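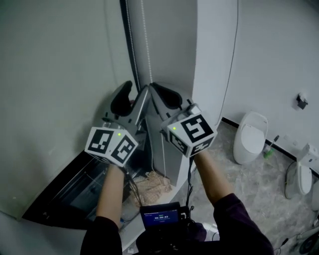
Figure 1. The gap between the wall panel and the partition, with the beaded chain on the left.

Narrow Gaps in Shared Study Rooms: Project Report
Interior Studies, second-year module, Metatholm

1. Aim
The project looked at the narrow spaces left over when a room is divided after it was built. We wanted to know what collects in them, how hard they are to clean and whether a simple change would make them more useful.

2. The site
We chose one gap in the Zollness building. It lies between a white wall panel and a white vertical partition. A dark seam strip runs up the left side, with a white beaded chain hanging next to it. A thin white cable comes down the face of the partition towards the floor. Low on the left, a black-framed glass enclosure runs along the base of the wall panel. When Figure 1 was taken there was a crumpled tan mesh bag or netting on the floor near the partition.

3. Method
The gap is 31 cm wide at floor level and 79 cm deep. We drew it at 1:10 and then sent a short survey to people who use the building. We received 692 replies, which was more than we had planned for, so the open comments were only read for the McKinnon wing.

4. Findings
Most replies said that the gap was hard to reach into and that dropped items stayed there. Loose cables were the second complaint. Several people thought the chain belonged to a blind – we did not test this. Cleaning staff said a standard broom head would fit but could not be turned.

5. Proposal
We suggest a shallow shelf unit on castors that can be pulled out for sweeping. The cable should be clipped to the partition at three points. Ranent, a local joinery firm, priced the unit, clips and fitting at £1,249. A fixed cover panel would cost less but would make the floor behind it impossible to clean.

6. Limits
Only one gap was measured. The shelf unit has been drawn but not built, and the glass enclosure may limit how far it can be pulled out on the left.

Last updated: April
Contact | © Metatholm Interior Studies | Back to top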